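Against the Smooth Curve

Every software team in our field now has a filter. It takes the recordings of people working with hand-held grippers, and it removes what is ugly: pauses, trembling, a finger that opens too wide and closes again. At Korerbridge we had one too, and in August I asked that we switch it off. I would like to defend this opinion.

Our task is small. A person wipes a magazine with a cloth, using two grippers. The planner must learn from this when to approach, when to press and when to wait.

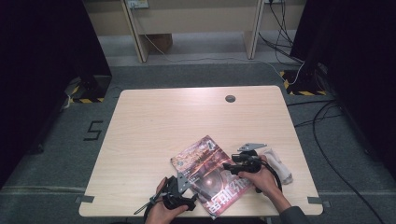 What the filter takes away

The filter we used, Borell, cut every moment in which the fingers held nothing. From 3,544 recordings it left us very clean curves. But an open gripper over a table is also a decision. The person is looking, or changing the plan, and the controller should know that such a moment exists.
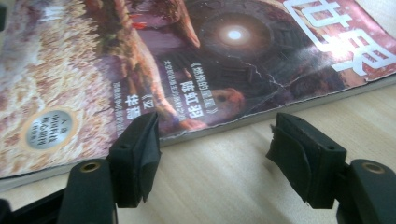 I have heard the argument that perception will repair this later. I do not believe it. A glossy cover gives reflections, and a model which has never seen a hand wait will not wait when it is unsure. It will close.

The second problem is wear. Our old calibration tool, Fokberg, assumes that both fingers have perfect edges. Real fingers do not stay like this, and the software must read the edge which is there. 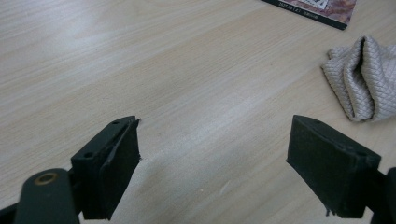 Wrist view, fingers open, with the cloth and the corner of the printed matter further back.

My colleagues answer that unfiltered data costs more. They are right: training became 40 per cent longer. I still consider this cheap. After 73 trials with the Karagiannis planner, I trust the slow version more, and I can explain its mistakes, which I could not do before.
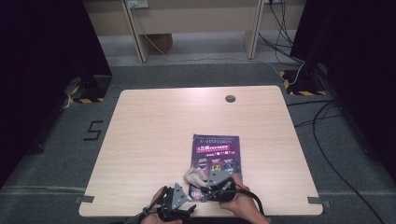 Head view: the right gripper holds the cloth above the brochure.

I ask only that teams keep the raw recording beside the clean one, and that they train on both before they choose.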